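Notes from a conversation in November

The catering firm Flallska runs a production kitchen in Jurkmont, where the staff prepare and pack 2,000 meals on a normal working day. Last spring the management decided to try two-armed robots for reheating and tasting samples, a job that used to take one person most of the morning. The robots are taught at a small workshop called Skallham, on the floor above the kitchen. I spoke with the woman who leads the reheating line. She has been in the company for eleven years and she asked me not to print her name.

She began with the door of the microwave, and I was surprised how long we stayed on it.

"For me it is one push with the thumb, and I am thinking about lunch," she said. "For the arm it is a whole lesson. Where is the button, how hard to press, what to do when the door comes open toward you. They practiced this for weeks before any food was involved."
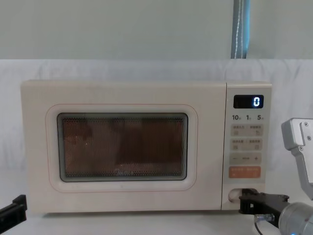 ## What the morning was like before

Every batch must be sampled. A portion is heated, the temperature is written down, somebody tastes it and signs. In the busy season this means 80 portions before noon, and the person who does it stands at one counter the whole time.

"My wrists hurt, and the noise of the bell stayed in my ears at home," she told me. "But I also liked it in some way. You knew every dish. If the rice was too salty, you walked to the cooks and said it to their faces."

When the plan was announced, she was against it. She thought the sampling job would disappear and that two of her colleagues would go with it. The company promised in writing that there would be no dismissals for two years. She signed the paper as the representative of her line, and she keeps a copy in her locker.

## Teaching the machine

Three people from the line now spend part of each week upstairs. They show the engineers how they work, and they say when a movement looks wrong to them. She went there first without much interest.

"I expected they would ask me nothing. Then one engineer asked me why I always open the door before I pick up the plate. I had to think. I never explained it to anyone in my life."

Her advice was simple: have the door open first, because a full plate in a hand that is also searching for a button will end on the floor. The engineers changed the order of the task after that.

The workshop trains on an ordinary household oven with a start button in orange and one digit on the display.

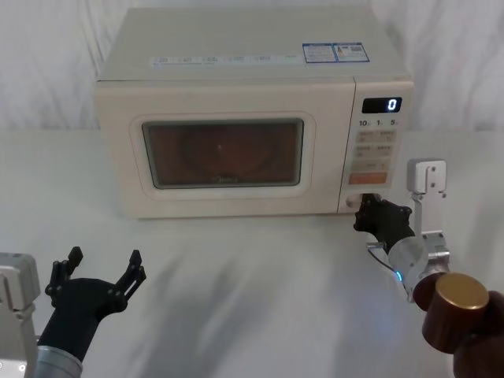

Lucero, who works downstairs on packing, remarked that the learning goes in one direction only, and that the people on the line should also be taught how to correct the robot themselves when an engineer is not in the building. The team leader agrees with this. She has asked for a training of 100 hours for each person, paid as working time, and until now the company has offered less than half.

"If it stops at six in the morning, I am the engineer," she said. "Then pay me a little like one."

## What is different now

The robots do not taste, of course, and nobody plans this. In the trial they handle the door, the plate and the buttons, and a person does the tasting and the signing. She says that the mornings are calmer. In the last complete week of the trial the robot was given 106 portions, and she had to step in for nine of them, mostly when a plate was standing too near the back wall.

What she misses is the walk to the cooks.
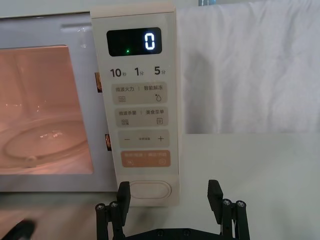 With the tasting now done in shorter blocks, a different person often signs each hour, and a complaint about salt goes into a form on a tablet. She has asked for a short meeting with the cooks after the first batch. It began two weeks ago and takes ten minutes.

I asked if she would vote for the robots today. She thought about it for some time and looked at her hands.

"For the wrists, yes," she said. "For the rest, ask me when the two years are over."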